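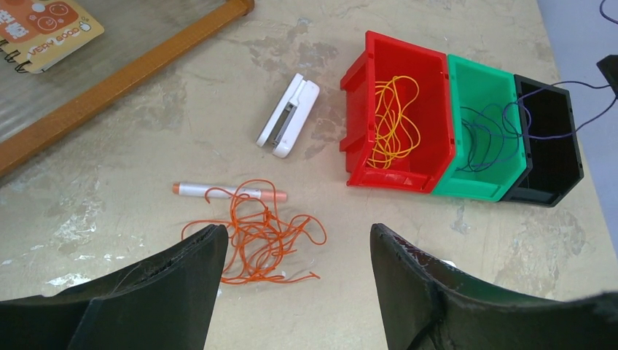 Photo: Yurani Correa / Trallenano project group

Trallenano: Storage of Small Supplies on a Shared Worktable
Project report, June 2018
Group members: Yurani Correa, Aatos Juntunen, Folke Fagerlund
Supervisor: Ritva Aaltonen

1. Background

The worktables in the Drirkby study room are used by several classes. Small supplies stay on the tabletop between classes and take up writing space. The items at the test table included a stapler, a marker, cords in several colors and a spiral-bound notebook with "VERY GOOD" printed on the cover. The assignment was to propose a storage method that needs no drilling and can be removed in 10 minutes.

2. Condition of the table

The top is beige-gray and worn. The surface is scuffed and uneven, with mottled areas and whitish, glossy spots. There is a flaky white patch on one part of the top, and a grayish stain near the stapler's usual place. Adhesive mounting was ruled out on this basis. Tape tests at 2 points on the top were stopped when the tape lifted at the corners.

3. Method

Open plastic bins were placed in a row, without lids. Lids were considered in the February plan and dropped because users left them on the table. Supplies were sorted by how often they were used:

Daily: marker, stapler
Weekly: cords
Personal: notebooks (not stored in bins)

Users were asked to return items at the end of each class. No labels were used during the first part of the test. Aatos Juntunen kept the log and recorded 47 returns over the test period. An item counted as returned if it was inside any bin, even the wrong one.

4. Results

Cords were the main problem. They were put back unwound and caught on other items when lifted out. Winding each cord and closing it with a paper band reduced this, but the bands tore and had to be replaced. The stapler was often left lying on its side on the table, next to the bins. Folke Fagerlund measured the bin opening and found that the stapler fit only when placed diagonally.

5. Remaining work

A wider bin has been requested from Laaksonen. The price was not known when this report was handed in. The tabletop should be sanded or replaced before any fixed storage is tried. Kaisu Tuominen has the measurements and the return log.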